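Bolora Manipulation Group
Minutes, fortnightly methods meeting, 10 Aug 2026

Present: Marianna Wysocka (chair), Haoran Zou, Lanying Zeng, Damian Baran (minutes)
Apologies: Shengli Bai, at the dentist, which he described as the better offer

1. Previous minutes
Accepted, after Lanying had "the towel problem" changed to "the cloth re-hanging task". The towel problem resumes below.

2. Cloth results (Haoran)
Haoran has finished comparing the two training sets for the Xiong policy. Set A is 2,000 teleoperated demonstrations, all starting with a neatly folded towel. Set B is 1,000 demonstrations starting with the towel in whatever state the previous attempt left it. Both were trained with the same settings and tested on the same bars.

Set B did better on every bar, with half the data. Marianna asked whether this held when Set A was cut down to 1,000 as well. It did, and the gap got wider. Haoran's reading is that a policy raised on folded towels has no idea what to do once the towel stops being folded, and that this happens early.

Lanying pointed out that the B operators were also the more experienced ones, so we may be measuring people. Haoran conceded this with less grace than the minutes can convey. Agreed that the result can't leave the building until operators are swapped across sets.

3. Start states and labelling (Lanying)
Lanying wants "bunched" split into 2 labels: bunched with the cloth mostly at one end of the bar, and bunched in the middle. The end cases matter because the cloth can hide a bracket, and the policy then has to guess where the bar stops.

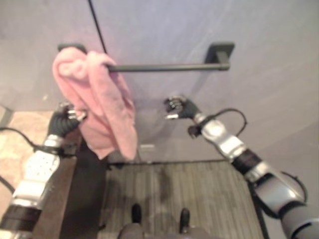

Bunched, left end. Left bracket mostly covered by the towel, right bracket in full view.

Damian asked if a long tail of cloth should be its own label too. Twenty minutes followed. The tail gets a tick box.

Relabelling covers 3,954 clips across both sets and the discards. Marianna asked who would be doing it. There was a period of quiet reading. Shengli was appointed in his absence.

4. Scoring
The current rule counts a towel as hung if it stays on the bar for the full count. Haoran noted that a towel hanging by one corner passes. Lanying said that by this standard so does every towel in her house. New rule: both edges must hang below the bar and no part may touch the floor. Old trials to be rescored from video before anyone quotes a percentage again.

5. Dundent workshop paper
Draft title is still "Mess Is Data". Marianna dislikes it and was outvoted. The Dedstead baseline will be reported with its own settings as well as ours, to head off the usual reviewer.

6. Actions
Haoran: operator swap, new runs on both sets.
Lanying: written definitions for the two bunched labels, one page, no appendix.
Shengli: 3,954 clips. Damian to break the news.
Damian: rescoring sheet.
Marianna: another title.

7. Other business
Damian asked whether towels count as consumables or equipment. Held over to the next meeting, for the third time.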